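Sep 14, 2022

Second shift since Drino went live on our line, and I'm still buzzing, so I'm writing this before I've even taken my boots off.

For anyone who has only just found this diary: I work at Trirulance, in the Lendton building, on the test benches. Every control unit that leaves us has a lever on it, and every lever has to be pushed and pulled through its full travel before it's boxed. Up to last week that was done by hand. My hand, mostly! There are 14 of us on the floor, and all of us have had a turn on the lever bench and gone home with a thumb that didn't want to hold a fork.

Now the arm does the pulling. We call the arm Drino and the software that plans its moves Vik, and people already talk about them as if they were a married couple. Vik tries everything out in simulation first, and my new job (my new job!) is to sit with the simulated runs and say yes or no to each grip before it goes anywhere near a real unit. I had 141 of them waiting for me this morning and I got through the lot before the late tea break.

I didn't expect to like it this much. I thought it would be staring at a screen till my eyes went square, but it's all the stuff I know from the bench. Where would I hold it? Would I go that low? One grip made me stop and go back to it, and I've pasted it in because I want to remember it.
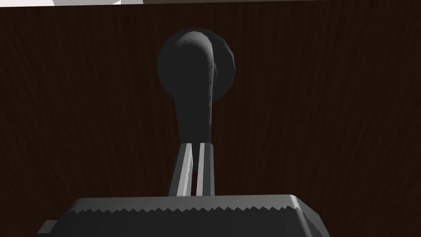

What I said yes to

I would have grabbed the knob. Everybody does, it's what a knob is for, and when I trained people in April that's what I taught them. Vik has gone for the stem, with the two fingers either side of it and the round top left free above them. My first thought was no, too low, you'll have to push harder. Then I thought about how often my palm has slid round on a knob, and I said yes with a note asking for the same grip a little higher up, so we can compare.

And the note got read! The planning lot came down to the floor and we stood there for a good while arguing about knobs. In seven years here I've never had someone ask me how I pull a lever.

It isn't all roses. The bench used to be where you had a chat, two of you side by side, and now it's me and a screen with my back to the others. I've asked if the desk can be turned round. The evening crew are worried about their hours too, and the answer they've had so far is a bit woolly. I want that sorted properly and I'll keep bringing it up.

But my thumb doesn't hurt tonight – I peeled a whole bag of potatoes and only noticed afterwards. Tomorrow it's the higher grips, and I've bagged the early slot.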